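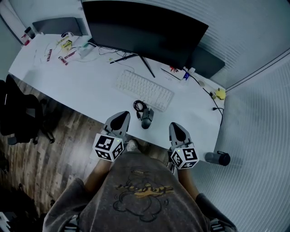
Lerkmont Office Services - Desks and Equipment list

Re: white desks, second floor

> Are we keeping the big curved desks after the move in May? Pelkonen only
> quoted for straight ones, and I'd like to know before I pack up.
> Also, do the monitors go in the crates?

The curved desks are staying. Skokora will move them in one piece, so please clear the whole top, including anything against the back wall. Monitors stay on their stands and go separately. Keyboard, mouse and any spare cable go in your Kekel crate, up to 14 kg per crate. Coil the cables first - the black ones all look the same once they're in there. Label everything with your new room number. Mine is 123.

Crates will be by the elevator from 2 p.m.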